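Speaker notes - "Who Folds Now?" - Irja Saarinen, Niskanen returns center
Twenty-five minute slot, questions after. Water on the left. Don't touch the clicker until the title is up.

Opening
Good afternoon. I manage a building where clothes come back. You order the jacket in two sizes, you keep the one that zips, and the other one comes to us. Somebody opens the bag, checks it, folds it, bags it again and sends it to a shelf. Until July that somebody was always a person.
(Pause. Ask who has sent something back this month. All the hands go up. Ask who folded it first. Wait for the laugh, move on if there isn't one.)

Where we started
Two shifts, 210 people. The best folders did 393 pieces in a shift and had the shoulders to prove it. Management's phrase for this was "light manual work." I used that phrase myself, in a job ad, before I had tried a full shift on the line. I lasted until lunch.

What we bought
The Memell system sorts. It reads the tag, decides where the piece goes and sends it there on a belt. It is very good at this and has a calming hum. The Resau cell folds. It is very good at T-shirts. The sales deck had a great many T-shirts in it, and I should have noticed.
Skip the purchase process unless someone asks. If someone asks, say "long" and smile.

What changed in the first months
- Lifting went down. Sick days for backs and shoulders went down with it. Say this plainly, it's the best thing I have to report.
- Talking went down too. Folding stations faced each other, cell stations face a screen. We turned the screens after people complained, and it took one afternoon and an extension cord.
- The easy pieces left. The cell takes the T-shirts and the flat knits, so what reaches a person now is the other stuff, all day long. The old job had rests built into it and they were made of T-shirts.
That last one was not in any plan. Our hourly target had been set on the full mix. We kept it for two months after the mix changed, and then wondered out loud why people were cross.
(Don't rush this. The room usually has at least one person who is doing exactly this right now.)

The Usteck list
Usteck is our exception software. Anything the cell can't handle gets a line on the list and goes to a human. In the first full week the list had 793 lines. I printed it, which used up the good paper, and took it to the morning meeting. The folders read it like a restaurant review. They knew every item on it and could have written it in advance, if we'd asked. We have since started asking, and paying the hourly rate for it. 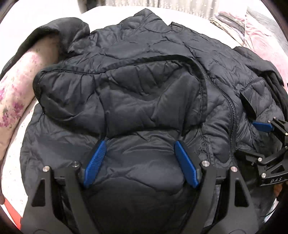
Outerwear is where the argument about skill gets settled in my building. A T-shirt has a front, a back and a good attitude. Now take a puffer jacket with the hood spread over the body, the zipper curving around it and a sleeve bunched up at the side, and tell me where the first fold goes. Two blue finger pads at the lower edge of the hood draw the fabric into folds right where they touch it. Quilting does that under my fingers as well. Our folders settle a hood before they think about the sleeves, and when I asked one of them how she knew, she said, "You just look at it." We're still working on how to put that in a manual.

What I'd do differently
Change the target on the same day the mix changes.
Put folders in the room with the vendor before signing, and let them bring their own jackets.
Pay for the harder work. We moved outerwear up a pay grade, and it took over 2 months of meetings to agree that harder work was harder.

Likely questions
Did anyone lose a job? No layoffs, but we stopped replacing people who left, and the night shift is smaller. Give the whole answer, both halves.
Will it do jackets eventually? Probably. I'd like the pay grade to survive it.
Can we visit? Yes, mornings before ten. Closed shoes.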